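22/01/2020

Two trailers for Onsri in one week, and I still couldn't tell you what it's about. I watched both of them twice last night, once with the sound off, which is my usual test. With the sound off it's a woman walking down hallways. With the sound on it's a woman walking down hallways while a piano plays one note over and over.

The studio calls it a "slow-burning thriller from the team behind Kellside." I sat through Kellside. The team behind Kellside is a big group of people, and going by the credits on the new poster the only one they brought back is the guy who did the music. The director is new. The writer is new. I don't hold that against either of them, but don't sell me a reunion when all you have is the piano.

Anong Khunthong has the lead, and she's the reason I'm bothering to write any of this down. She was the best thing in Cluna by a long way. She had maybe three real scenes in it, and the one on the ferry, where she gets the phone call and doesn't answer it, I can still play back in my head. So of course the trailer gives her one full line. "You shouldn't have come back." Who hasn't said that in a trailer? I'd pay extra for a movie where somebody is told they came back at just the right time.

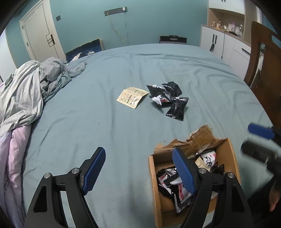

Does a second trailer this close to the first mean the studio is worried? Mostly it means the first one didn't get the numbers they wanted, and somebody asked for more of the house and less of the town.

I compared them shot by shot this morning before work. The second one drops the whole opening with the bus station, which I liked, and puts in a door slamming. It also moves the car crash up to the front. That makes me think the crash is the first ten minutes and they're now giving it away to get people in. I was hoping it was the ending. If it does turn out to be the ending, then they've given THAT away, and I'll be even crankier.

The release plan doesn't cheer me up either. It opens on 36 screens in June, then goes to 260 the week after "depending on response." I read that three times. Depending on whose response? Stindari did the same thing two summers ago. It opened small, got decent notices, was supposed to go to 700, and then it just never showed up anywhere near me. I ended up seeing it at my sister's place on her laptop with the captions stuck in Portuguese. I've been telling people it was a good movie ever since and I'm not completely sure I followed it.

There's a lot of writing online already about how Onsri is going to be the one everyone talks about this summer. I went looking for who was saying so. It was four articles, and all four used the same sentence about "a performance of rare stillness," which tells me it came out of the press kit. None of the people writing had seen the film. One of them had the running time wrong. Another had Anong Khunthong playing the sister, when even the trailer, which explains nothing, makes it clear she's the one who owns the house.

To be fair to it, a few things looked good. The night stuff is dark but you can see what's going on, and that's more than I can say for most of what I paid for last year. There's a shot through a kitchen window where you get her face and the yard at the same time, and it holds for longer than I expected a trailer to hold anything. And the old man, whoever he is, has a great face. I couldn't find his name anywhere. It should be on the poster. 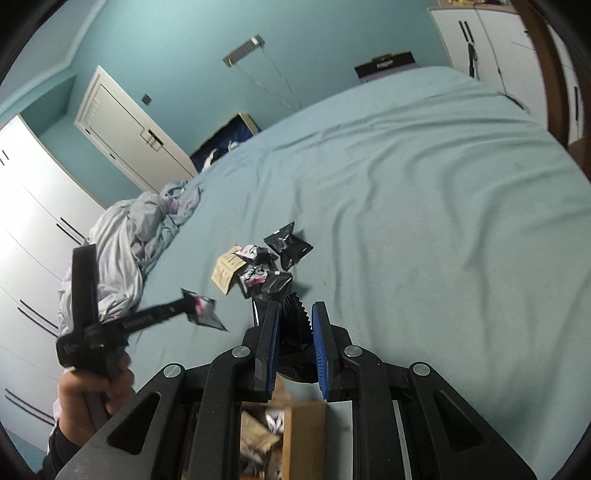 On the bed, with a few of the packets out on the sheet.

Called Mom at lunch and mentioned the trailer, and she said she'd already seen it and thought it was a commercial for a hotel. I can't argue with her. She wants to go anyway. She liked Cluna more than I did and she has a soft spot for anything with a haunted staircase, though I told her I don't think it's haunted, I think it's a money thing. There's a shot of an envelope in both trailers. You don't show an envelope in both trailers if it's ghosts.

My guess, so I can come back and check: the husband isn't dead, the brother knew, and the house gets sold in the last scene. I'd put 40 bucks on the first part. The brother I'm less sure of. He's only in the second trailer for a moment, standing on the stairs looking sorry, and that could just be how the actor looks.

I did put my name down for the theater's email list, the one I quit after Stindari. They say list members hear first if the wider release goes ahead. I've heard that before. I used the old address so at least the coupons will go someplace I don't look.

Rewatched the ferry scene from Cluna before bed. Still good. It runs a bit shorter than I remembered, and she does look at the phone once, near the end, which I had completely forgotten. The call is from her father. I'd been telling people it was the landlord.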